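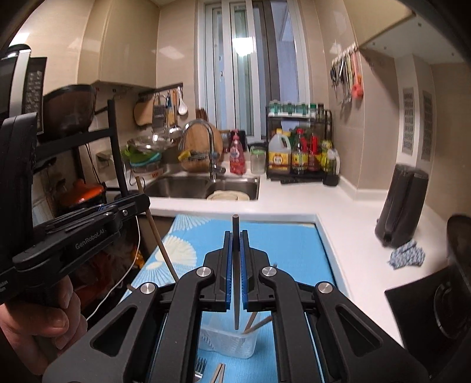 900 words / 10/26/23

The counter by the sink

Quick one this month, I'm writing it between loads of laundry. The drawer issue in June got more mail than anything I've sent out, and most of it said the same thing: fine, the drawer's done, now where do the chopsticks go?

So. Chopsticks.

We never had a place for them. They lived in the fork slot, then behind the fork slot, then in a mug on the windowsill where they fell over every time the window opened. Dark ones from one set, plain wooden ones from another, and the throwaway kind still in paper that I can't seem to throw away. At some point I gave up matching them and just grabbed any 2 that were close in length.

The fix is a clear plastic box. Rectangular, no lid, deep enough that they lean and don't roll. I tried a tall jar first. Looked great, tipped over. Tried a tray, too shallow, they slid under everything. The box isn't pretty but you can see what's in it from across the kitchen and it goes in the sink when the bottom gets crumby.

Rules, such as they are:

Everyday ones only. Ours are the light wooden ones and a few dark ones. Anything fancy goes back up in the cabinet with the good bowls.

Points down or points up, pick one and stick to it. We're points down. My mother-in-law is points up and we don't discuss it.

Completely dry before they go in. I mean it. I skipped this for a week over the summer and had to toss four of the wooden ones, gray fuzz at the tips. Lay them out on a towel overnight if you're not sure.

Orphans get one month. After that they're plant stakes.

Forks and tongs do not go in with the chopsticks. I know. They're right there on the mat and the box has room. But once one fork is in, it's a utensil crock again and you're back to digging.

The mat

Several of you asked about the blue one with the big white flowers. It's a work mat, basically. Whatever I'm sorting goes on it, and when dinner needs the counter I take hold of the corners and move the whole mess to the table. Before that I sorted straight onto the white countertop and lost things — a pale wooden stick on a white counter in evening light, good luck. Any mat with some color works. Wipeable is better than cloth. I had a cloth one and it just held on to the crumbs.

Around the sink

While I had the box out I did the rest of that corner. Took longer than I'd planned, naturally, the pasta was late.

The round cutting board stands on edge behind the faucet now. It used to lie flat next to the stove and it ate a quarter of my work space. It does get splashed back there, so I turn it when I think of it, and it gets oil when the wood starts looking thirsty. If yours is thin I wouldn't, it may warp on you.

Sponge sits in front of the board. Dish soap to the right of the faucet, pump bottle, the pink one. The pump is the only part I feel strongly about. A squeeze bottle gets picked up with greasy hands and then the bottle needs washing too, and who's got time for that.

Empty jar next to the soap, green lid. People keep asking what it's for. It's the next jar. When something on the rack runs low, I've got one clean and ready and I'm not hunting around under the sink at refill time. One only! The minute I allow myself two I have eleven.

The rack

Black, two tiers, nothing special. Small jars on top, tall things underneath. That's the whole system. Sauces go below with the big yellow jug, and the row of little green-lidded jars gets the top to itself so I can see them all without bending.

I had it the other way for a year, sauces up high, and every bottle I reached for left a drip on the jars under it. Soy sauce rings on everything. Don't do that.

Oil is beside the rack, in a cup. The dispenser is a good one but oil creeps down the outside of any bottle, I've stopped fighting it. The cup catches it and I wash the cup. Before the cup there was a saucer, before the saucer there was a stain.

From the mailbag

A reader in Umville keeps hers in a bread tin, which I like a lot and may steal. Someone on Bodgate Street wants to know whether bamboo wears better than plain wood. In my kitchen yes, but I bought cheap wood, so not really a fair fight. And two people wrote to say the Grecu hardware store has clear boxes in the back aisle next to the paint trays. I haven't been, let me know if they're any good befor I drive out there.

To whoever asked if the plate in the sink was part of the system: no. It's a plate in the sink.

Housekeeping

We're at 1065 subscribers, up from 700 when I sent the drawer issue. Thank you, thats a lot of people who care about drawers. The Vusov list has been folded into this one, so if you were getting it twice you should now get it once. If you're getting it zero times you're not reading this, but tell your sister.

Next issue is lids. I've had the lids out on the floor since last night and the matching pile is very small. Send me what you do with yours, photos too if you have them, just hit reply.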